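Gelent Two-Arm Recording Cell

A bench enclosure for collecting demonstrations to train a manipulation policy. Two arms share a front rail, and one has a wrist camera. The printed wall panels swap out between sessions to vary the background.

Episodes per storage card: 120
Mounting baskets: 2
Ships in June from Waremcombe
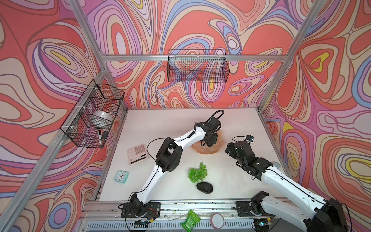 Dehua Lü writes that grapes gave the most discarded episodes, and that changing the walls every 31 runs helped more than adding new objects.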